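**Chamado 141 – Anúncio da casa Pluvstead com dados errados e calendário fora de sincronia**

Estado: resolvido, em observação
Prioridade: alta
Propriedade: Pluvstead (aluguel de temporada, casa inteira)
Canais afetados: site próprio e portal Nokholm

**Relato inicial**

Uma hóspede escreveu durante a estadia dizendo que o anúncio no Nokholm fala em jardim de 2000 m², quando o terreno tem 500 m². Ela reservou pelo Nokholm e pediu desconto. No nosso site a medida está correta. Na mesma mensagem ela avisou que outra família bateu à porta às 16h com uma reserva confirmada para as mesmas noites.

São dois problemas diferentes, mas ficam neste chamado porque a origem parece ser a mesma: a importação de dados feita em junho, quando trocamos o gerenciador de canais para o Zirkwood.

**Verificações**

- Ficha da casa no Zirkwood: área do terreno 500 m². Correto.
- Ficha no Nokholm: 2000 m². Errado.
- Histórico de edição no Nokholm: nenhuma alteração manual depois da importação.
- Calendário no Zirkwood: noites bloqueadas.
- Calendário no site próprio: as mesmas noites livres. Foi por ali que entrou a segunda reserva.

Forcei uma sincronização completa às 17h20. O calendário do site continuou igual e o log do Zirkwood devolveu "concluído sem alterações". Limpei o cache do site e repeti. Mesmo resultado.
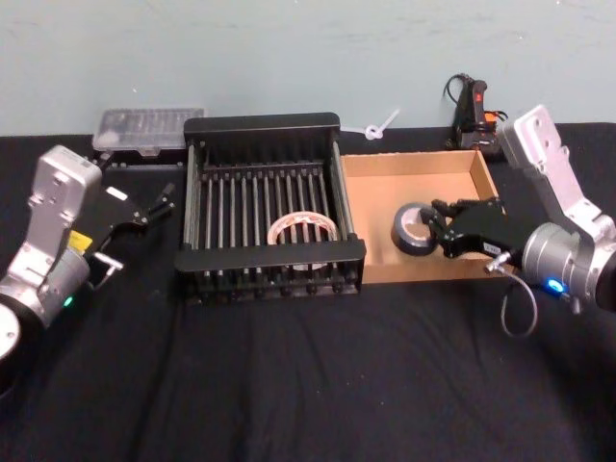
Depois comparei os códigos internos. O site ainda apontava para o código antigo da Pluvstead, que o Zirkwood mantém ativo como cópia arquivada. Essa cópia não recebe bloqueios, e por isso aparecia sempre livre. A ficha do Nokholm também estava ligada ao código antigo para os textos e medidas, embora o calendário dela usasse o novo. Na cópia arquivada a área é 2000 m². O valor é o da propriedade vizinha, Iyengar, que tem terreno maior e foi usada como modelo quando a ficha foi criada.

**Correção aplicada**

1. Site próprio ligado ao código novo. Calendário conferido noite por noite para os próximos meses.
2. Textos e medidas do Nokholm ligados ao código novo. A área mudou para 500 m² depois de até 9 minutos de espera, dentro do prazo que o portal indica.
3. Cópia arquivada da Pluvstead desativada no Zirkwood. Não foi apagada – as reservas antigas ainda dependem dela para emitir recibo.
4. Reserva de teste feita no site e cancelada em seguida. O bloqueio apareceu nos dois canais e saiu dos dois.

**Hóspedes**

A família da segunda reserva foi transferida para a Iyengar pelo mesmo preço e aceitou por escrito. À hóspede da Pluvstead foi oferecido um reembolso parcial pela diferença entre o anúncio e o terreno. Resposta dela ainda pendente. Pedi que a mensagem não diga que o anúncio "sempre esteve certo", porque no Nokholm não estava e ela tem a captura de tela.

**Pendências**

- Verificar se a Iyengar também ficou com código duplicado.
- Corrigir a legenda "amplo jardim" no site. Trocar por "jardim" e pôr a medida ao lado.
- Perguntar ao suporte do Zirkwood por que uma sincronização contra uma cópia arquivada não gera aviso.
- Rever as reservas feitas no site desde junho e procurar outras sobreposições.

**Atualização, 9h**

Duplicação confirmada na Iyengar, só nos textos. O calendário estava bom. Mesma correção aplicada. O chamado fica aberto até a resposta do Zirkwood.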